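Graphics card swap, finally done

August 24, 2019

Quick one tonight, dinner is in the oven. The old card went out and the Gruvmont went in. Bought it used from Imad Nimri, who upgraded in January and had it sitting in a drawer ever since. Paid 86 for it, shipping included. No box, no manual, fine by me.

First boot, black screen. Second boot, same. Reseated it, swapped the power lead, swore a bit. Turned out I had the monitor plugged into the motherboard. Yep.
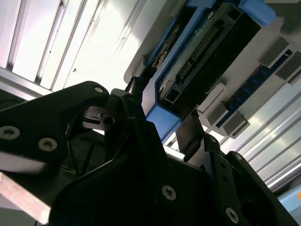 Black parts, hex screws, something blue overhead.

Drivers next. The old ones did not want to leave, had to uninstall them in safe mode and then reboot 2 more times. After that it was smooth. Temps hit 97 in the first stress test though, wich is way too hot. Pulled the cooler, cleaned off the crusty paste, put on new stuff. Down to about 80 now and the fan is alot quieter.

Games: everything on high, no stutter so far. Have not tried anything really heavy. Kai Kasten wants me to overclock it. Maybe after I get a better case fan, the one in front rattles.

Old card is up for grabs if anyone local wants it. Works, just slow. Leave a comment, oven is beeping.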